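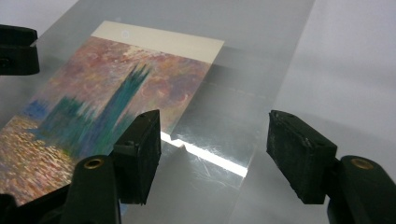

Diapositiva 1. El Parlamento de Londres, en lámina y bajo plástico.

Notas para la charla «Lo que vale una empresa a las nueve de la mañana»
Orlando Chávez, 29 nov 2020
Versión para leer de pie. Si me paso de tiempo, saltar el bloque 4.

1. Arranque

Saludar. Agradecer a Consuelo Cuadros la invitación y recordarle en público que me prometió una sala con reloj.

Primera pregunta al público: ¿quién ha mirado hoy la cotización de algo? Esperar manos. Segunda pregunta: ¿y quién ha hecho algo útil con el dato? Bajarán casi todas. Dejar que se oiga el silencio y pasar.

La tesis cabe en una servilleta: el precio de una acción es la opinión del último que compró, multiplicada por todos los que no compraron nada. A esa multiplicación la llamamos capitalización y la publicamos con dos decimales, para que parezca medida con instrumental.

2. El caso Padia

Recordar a la sala quién es Padia: hace software de nóminas. No hay nada en el mundo menos emocionante que el software de nóminas, y por eso me gusta el ejemplo.

En mayo Padia valía en bolsa 422 millones. Tres semanas después valía 93 millones menos. En ese intervalo no perdió un solo cliente, no se fue nadie de la dirección y las nóminas salieron puntuales. Pasó que su competidora Stillby anunció unos resultados flojos y alguien decidió que las dos se parecían. Se parecen en que ambas tienen página web.

(Pausa. Beber agua.)

Al fundador de Padia lo llamaron de un periódico para preguntarle cómo se sentía al haber perdido tanto dinero. Contestó que él seguía teniendo las mismas acciones que el mes anterior, y que si querían podía contarlas otra vez. No lo publicaron. Publicaron una foto suya mirando por la ventana, que era de archivo y de otro disgusto.

3. La fortuna que no está en ningún cajón

Explicar despacio, que aquí se pierde la gente. Si un fundador tiene casi todo en acciones de su propia compañía, su «patrimonio» es una multiplicación. No puede venderlo de golpe, porque al intentarlo el segundo factor se le derrite en la mano. Ni puede gastarlo. Puede, eso sí, pedir prestado contra ello, y ahí empieza la parte interesante.

El ejemplo de McIver: el accionista principal pidió un crédito con sus títulos como garantía. Mientras el precio subía, el banco le mandaba cestas de Navidad. Cuando bajó un 15 %, el banco le mandó una carta. La carta pedía más garantías o vender. Vendió, el precio bajó más y llegó otra carta, mejor redactada que la primera.

Insistir: esa es la única vía por la que una caída «en el papel» se vuelve una caída en la cuenta corriente. Si hay deuda detrás, preocuparse. Si no la hay, leer la sección de deportes.

4. Las listas (saltable)

Las listas de ricos tienen la misma relación con la riqueza que el horóscopo con la astronomía: comparten vocabulario. Yo trabajé en una durante dos ediciones. Para valorar una empresa no cotizada buscábamos otra parecida que sí cotizara y aplicábamos su múltiplo. A Orkora, que fabrica válvulas, le pusimos el múltiplo de una firma de climatización. El dueño subió unos 200 puestos en una tarde y nos escribió muy ofendido, porque su cuñado ya le había pedido dinero.

No dar el nombre del dueño aunque lo pregunten. Lo preguntarán.

5. Qué mirar entonces

Caja. Deuda y cuándo vence. Qué parte del capital está pignorada y a qué precio salta la garantía. Suele venir en una nota de la memoria anual, hacia el final, con letra que ya es en sí una advertencia.

Y el volumen. Una bajada enorme con cuatro títulos negociados es un señor con prisa. Aquí Consuelo me llevará la contraria: ella sostiene que los señores con prisa a veces saben algo. Reconocerle que en el caso McIver tenía razón. Una vez, sin recrearse.

6. Preguntas

Si preguntan en qué invierto yo: en un depósito y en una plaza de garaje. La plaza no cotiza y duermo de maravilla.

Si preguntan por Stillby: se recuperó en otoño. Padia todavía no, cosa que nadie me ha sabido explicar, y he preguntado a gente cara.

Recoger el puntero. El anterior se quedó en Zaragoza.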